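The bread basket comes back to the table
Jul 24, 2024

Bread has spent years on boards, slates and bare cloths. In Arkcombe this summer the basket is back, and the one turning up most is dark brown, woven and close to black in poor light. Gellard, the kitchen shop on the hill, sold 48 of them in July.

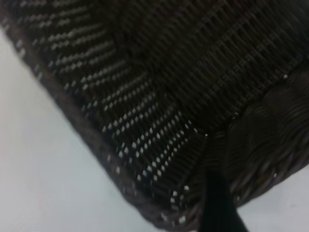
One reader wrote in to say that crumbs get into the weave and stay there, and that a linen napkin underneath saves a lot of shaking out over the sink. It is good advice, though a napkin does hide the thing you paid for.

Shape matters more than people expect. A rectangular basket takes long rolls without wasting space, and sides that flare outward make it easy to reach in. 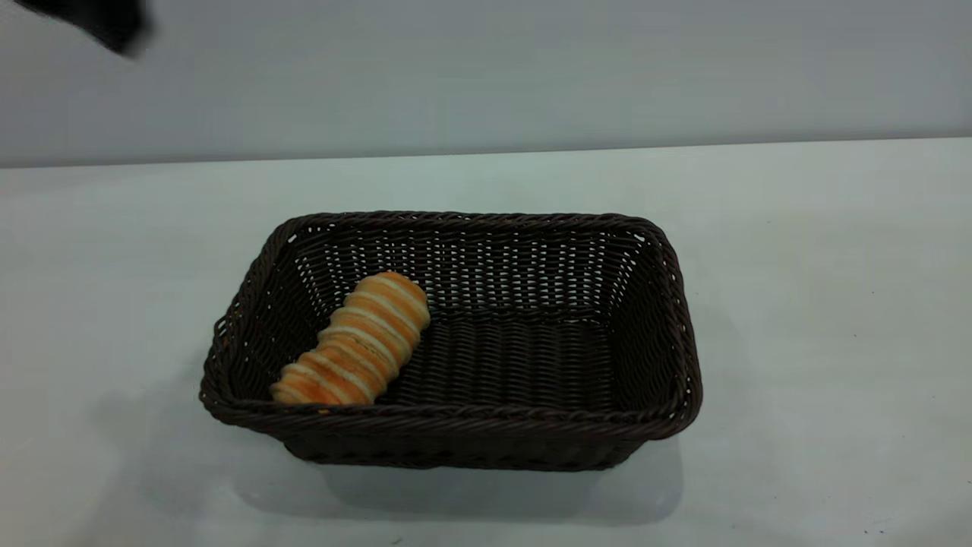 Size is the next question. For two people at breakfast, a small one is plenty. A half-full basket looks fine - a huge one with a single roll in it looks like the end of a party.

Prices at Gellard start at 20 pounds for the Serra, which wipes clean. The Witari costs more and has to be kept out of the dishwasher.

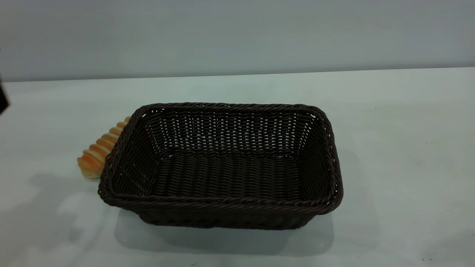
Whichever you choose, let warm bread cool a little before it goes in, and leave the basket out to air overnight. A soft, dry pastry brush will clear the corners.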